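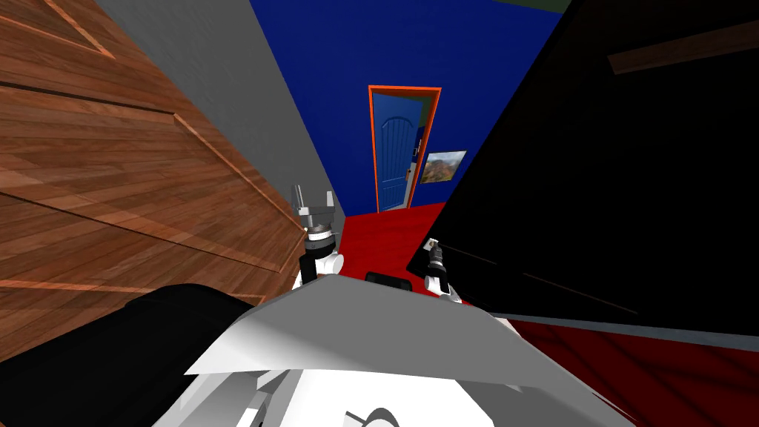 Catalina Iturra asked whether the Riis adhesive hem can be set with an ordinary household iron, and the answer is yes, provided the steps are followed in order.

Reading time: 2 minutes

Section 2. Hemming a Curtain Panel Without Sewing

1. Wash and dry the fabric before cutting.
2. Turn up the raw edge and press it flat.
3. Lay the Riis tape inside the fold, paper side up. Each roll holds 200 inches.
4. Press each section without sliding the iron. Allow the tape to cool, then peel off the paper.
5. Close the fold and press again through a damp cloth.

Note: Panels wider than 53 inches require a second strip along each side edge.

Caution: Do not use steam on Dulell velvet.

Comments (2)

Totico: My paper backing tore at the corners. Should I start over?

Catalina Iturra: Thank you, the damp cloth did it. Mine was linen.

Contact Tridero Customer Service | © Tridero Home Crafts | Back to top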